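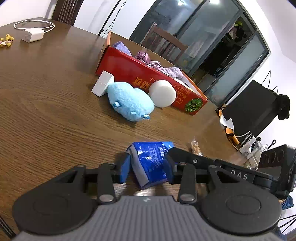 Right, small thread on the great box sort-out, as a few of you asked how I'm getting on. I've been meaning to do the odds and ends since June and today I gave in and put the lot on the round table. The lilac stuff was first, a fluffy cloth and a satiny bit, and it fills more of a cardboard box than you'd think! The light blue fuzzy plush is staying, don't even start. The white charging cable can go back in the drawer with the other 12.

2/ My rule this time is soft things in produce boxes, everything else in the Lenent tubs. Greengrocers' boxes are brilliant (free, sturdy, and they've got hand holes) and Murray Tipoki on our road saves me his whenever he's been to Lowther market.

3/ I did try the fancy fabric cubes from Etiro last year. Floppy by week two. Never again. 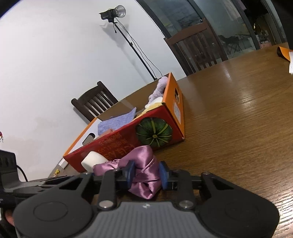

Purple satin and the squash box, my favourite of the lot

4/ Satin is a pain though, it slides off whatever you put it on. I've been tucking it down the side next to the plush things and hoping for the best. If anyone folds theirs properly please tell me how!!

5/ Still to do: ribbons, the sewing tin, and one bag I haven't dared open. Tea first.

2020-08-08

13 replies · 12 shares · 127 likes
Back to top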